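# starken-gloves: bimanual tabletop demonstrations with cube-marker hand tracking 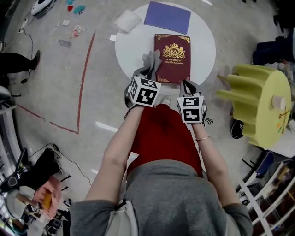 `starken-gloves` holds egocentric recordings of people handling flat and semi-rigid objects with both hands, together with 6-DoF hand poses recovered from cube markers on the gloves. It was collected to test one claim: that marker poses from a single head-mounted view are good enough to train a bimanual policy without external motion capture. The answer so far is "mostly, with exceptions listed under Results."

Maintainer: Shona Pringle. Marker calibration and pose solver: Lorna Baird.

## Contents

| Item | Value |
|---|---|
| Episodes | 3,000 |
| Distinct objects | 44 |
| Gloves per operator | 2 |
| Viewpoint | head, looking down |
| Task families | 3 |

The task families are `reorient`, `transfer`, and `stack`. Books, folders, and soft packaging make up most of the object list. Objects with moving parts were left out of this release.

## Layout

```
starken-gloves/
 episodes/
 <episode_id>/
 rgb.mp4
 hands.parquet
 meta.json
 calib/
 cubes.yaml
 head_intrinsics.yaml
 splits/
 train.txt
 val.txt
 heldout_objects.txt
```

`hands.parquet` has one row per video frame. Columns:

- `t`: seconds from episode start
- `left_pose`, `right_pose`: position and quaternion in the head camera frame
- `left_faces`, `right_faces`: number of marker faces used in the solve
- `left_valid`, `right_valid`: boolean, see below
- `reproj_err`: mean reprojection error in pixels over all detected corners

Poses are **not** in a world frame. The head moves, and no head odometry is shipped. If you need a fixed frame, estimate camera motion from the tabletop and floor texture yourself; `tools/table_frame.py` is a starting point and assumes the table edge stays in view.

## Method

Each glove carries rigid cubes printed with square fiducial markers. Face-to-face transforms within a cube were measured once per glove and stored in `cubes.yaml`. For each video frame we detect markers, group them by glove using marker IDs, and solve a single perspective-n-point problem over all visible corners belonging to that glove. Solving jointly removes most of the flip ambiguity seen when only one face is used.

A hand is marked valid when the joint solve converges and the reprojection error is under the threshold in `meta.json`. Gaps shorter than the configured limit are filled by interpolation, and `faces` is set to 0 on those rows. Longer gaps are left as NaN. Do not forward-fill them before computing actions. An early version of our loader did, and the resulting policy learned to pause whenever a hand turned over.

Finger articulation is not tracked. Grasp state is a manual label in `meta.json`, given as open/close timestamps for each hand.

## Results

The baseline is a diffusion policy with a ResNet encoder, trained on `train.txt` and run on the two-arm Makico cell. Scores are on a relative scale: "parity" means no measurable difference from the same policy trained on motion-capture poses of the same sessions.

| Task family | Seen objects | Held-out objects |
|---|---|---|
| `reorient` | parity | parity |
| `transfer` | parity | below |
| `stack` | below | below |

The `stack` deficit comes from the final approach, where one wrist tends to block the other from the head view. Restricting training to rows with two or more visible faces per glove narrows the gap but discards a lot of approach data. Weighting the loss by face count did slightly better and is the default in `configs/base.yaml`.

For `transfer`, failures are concentrated on thin, glossy covers. We have not separated the effect of pose noise from the effect of specular highlights on the encoder. Swapping in the Sustano encoder made no difference.

## Known issues

- Backgrounds are uncontrolled. Other people, cables, and stored equipment appear at the edges of many episodes. No background masking has been applied, and we recommend random crops around the table.
- Some episodes have extra objects on the tabletop that play no part in the task. The object handled is named in `meta.json` under `target`.
- Clothing and jewelry vary by operator. A policy that conditions on raw RGB can pick up operator identity, so check that your split is by operator if this matters. Ours is not.
- Exposure was locked per session. The Wednesday sessions are darker.
- Cover text is readable on several books. Mirror augmentation will reverse it and will also break marker detection if you re-run the solver. Mirror poses analytically instead.

## Loading

```python
from starken import load_episode

ep = load_episode("episodes/0112", min_faces=2)
left = ep.hands.left_pose[ep.hands.left_valid]
```

`min_faces=2` masks rows below the limit; it does not drop them, so indices still line up with the video.

## Changes

- December: re-solved all poses with the joint method. Older per-face poses are available on the `legacy` branch.
- Added `heldout_objects.txt`.
- Fixed swapped left/right IDs in the Stoyanova subset. Anyone who trained on that subset before the fix should retrain.

## Open items

Head odometry is next. A second calibration pass on the right-hand cubes is also pending, as their residuals run slightly higher than the left. Report bad episodes by ID in the issue tracker and attach the `reproj_err` trace.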